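Keeping Bananas Longer: A Home Storage Study

Kazue Tsuchiya and Sachiko Nomura
Food and Household Science, Project Report
Submitted September 1, 2022

Summary

We compared several ways of keeping bananas at home and recorded how quickly the fruit ripened and how much of it was still good to eat at the end of each run. Bananas kept in a closed paper bag ripened fastest. Bananas separated from the bunch and left in open air ripened slightly slower than bananas left in a bunch, but the difference was small and did not show up in every run. Storing bananas near apples made a clear difference. Putting ripe bananas in the refrigerator turned the skin dark but kept the flesh firm for longer. The type of open container made no difference we could measure.

Background

The project started with a complaint from Sachiko's family, who buy bananas every week and throw several of them away. We asked other students in our building at Tondgate whether they had the same problem, and most of them did. The advice people gave us did not agree. Some said to hang bananas, some said to wrap the stems in plastic, some said never to refrigerate them, and one person said the only thing that works is to buy them green.

Bananas are picked green and continue to ripen after they leave the plant. As they ripen, they give off ethylene, a gas that many fruits produce and that also speeds up ripening. Starch in the fruit turns into sugar, the skin goes from green to yellow and then to brown, and the flesh gets softer. Anything that traps ethylene around the fruit should make this go faster. Anything that lets it drift away, or lowers the temperature, should slow it down. Most of the household advice can be traced back to one of these two ideas, so it seemed worth testing which tips have an effect a person would notice in an ordinary kitchen.

We were interested in normal home conditions. We did not have a growth chamber or a gas meter, and a family deciding where to put its bananas does not have one either.

Materials

All bananas came from the same store, Teredari, and were bought on the morning a run began. We picked bunches that were yellow with green at both ends and had no visible bruises. For the apple test we bought red apples from the same store. We used brown paper lunch bags, plastic food wrap, a wire hanging stand, an open basket, a ceramic plate, and the shared refrigerator on our floor. A kitchen scale was used for weighing. Room temperature was read from a wall thermometer.

Total spending on fruit and supplies stayed under our project allowance. The scale was on loan from the Bornora teaching kitchen.

Methods

We did 8 runs between January and the end of the summer term, with a long break in the middle when the kitchen was being painted. In each run the bananas were divided among the storage methods so that each method got fruit from the same bunch whenever possible. The methods were:

Open plate, bunch left whole
Open plate, bananas separated
Hanging stand
Open basket
Stems wrapped in plastic
Closed paper bag
Closed paper bag with one apple
Refrigerator, moved there once fully yellow

Not every method was used in every run. The refrigerator method was added after the second run, when we realized that most of the people who asked about our project wanted to know about it.

Each evening one of us scored the skin of every banana on a scale from one to seven, using a printed color chart. One is fully green, five is yellow with green tips, six is all yellow, and seven is yellow with brown spots. We added our own eighth step for skin that was more brown than yellow. Firmness was judged by pressing lightly with a thumb near the middle of the fruit, always on the same side. The person scoring did not look at the previous day's numbers until the new ones were written down.

When a banana reached step eight it was peeled and cut in half lengthwise. We wrote down whether we would eat it as it was, use it for baking, or throw it out. We also weighed the brown or mushy parts that were cut away.

Results

Paper bag. Bagged bananas reached step seven before open-air bananas in every run. The effect was easy to see by the second evening. When an apple was in the bag, they were faster still, and a few had soft spots on the side that had been touching the apple. We do not know whether this was from the gas or from the pressure.

Separating the bunch. Separated bananas were a little slower than whole bunches in most of the runs and about the same in the others. On average the difference was less than a day. In one run the separated fruit was faster, which we think was due to a bruise that we missed when buying.

Wrapped stems. Wrapping the stems helped slightly when the wrap was tight and was put on the first day. In the run where Kazue forgot to replace the wrap after taking off a banana, there was no difference from the plain plate.

Hanging stand. Bananas on the stand did not ripen any slower than those on the plate. They did have fewer flat, dark marks on the underside. If a person cares about how the fruit looks, the stand is an improvement, but the flesh was the same when we cut it open.

Basket. The basket gave the same color scores as the plate. We had expected that air coming through the sides would help a little. In the warmest run both groups reached step seven on the same evening.

Refrigerator. This gave the largest gain in usable fruit. The skin went gray-brown within a couple of days, which put off nearly everyone who opened the refrigerator, and two bananas were thrown away by another student before we could score them. Inside, the flesh was still pale and firm when the counter fruit from the same bunch was past eating. Green bananas were not tested this way after the first try. They stayed starchy and did not ripen normally when taken back out.

Temperature. Room temperature mattered more than most of the methods did. The January runs were slow across the board. In the summer runs, the kitchen was warm through the night and even the best counter method lost ground quickly.

Waste

We also kept track of how much was thrown out. In the worst summer run, we cut away or discarded 500 grams of fruit from the bagged groups. The refrigerated group in the same run lost very little. For a household that buys the same amount every week, moving fruit to the refrigerator at the right point would probably save more than any stand or wrap.

Survey

Along with the storage runs we gave a short paper survey to 33 students and staff. Most said they keep bananas on the counter in whatever is already there. Fewer than half had ever put one in the refrigerator, and the main reason given was that the skin looks bad. Several people freeze overripe bananas for smoothies or banana bread. One person, from the Kudo dormitory, said she buys bananas two at a time and has never thrown one away, and in terms of waste this beats everything we tested.

Problems and sources of error

The color scores depend on the person and the light. We scored under the kitchen ceiling light, but in summer there was still daylight coming in at scoring time. We compared our scores on the same fruit a few times and were usually within one step of each other.

The fruit was not identical. Bananas in one bunch can differ, and the ones at the outside are often larger. We mixed the positions when we divided the bunches, but with a small number of bananas per method this does not cancel out completely.

The methods were all tested in the same kitchen. The bagged apple was only a few feet from the open plate, so some ethylene may have reached the other groups. With the window open this should be minor. In January the window was closed.

Pressing the fruit every evening probably caused some bruising. All of the groups were pressed the same way, so the comparison should hold, but the times we recorded may be shorter than they would be for fruit left alone.

What we would do next

We would like to repeat the stem wrap test with more bananas, as it was the tip people mentioned most and our result was weak. We would also move the apple test to a separate room. Sachiko wants to try plantains. A cheap thermometer that logs overnight readings would have helped us in the summer runs, and we recommend that anyone repeating this work get one before starting.

Advice for households

Buy bananas at different stages if the store has them. Keep them on the counter, away from apples, until they are as ripe as you like. Then move the ones you will not eat that day or the next to the refrigerator and ignore the skin. Use a paper bag only when you want them to ripen quickly. Pick the bowl, plate, or basket you like best.

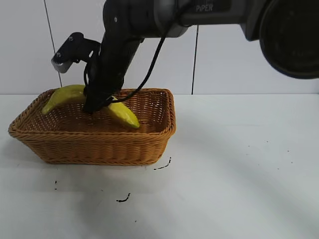

Peeled bananas for freezing should be cut into pieces first and spread out on a tray, then moved to a bag once they are hard. We used ours for banana bread, and the recipe is kept with the color charts in the project folder at the Bornora teaching kitchen.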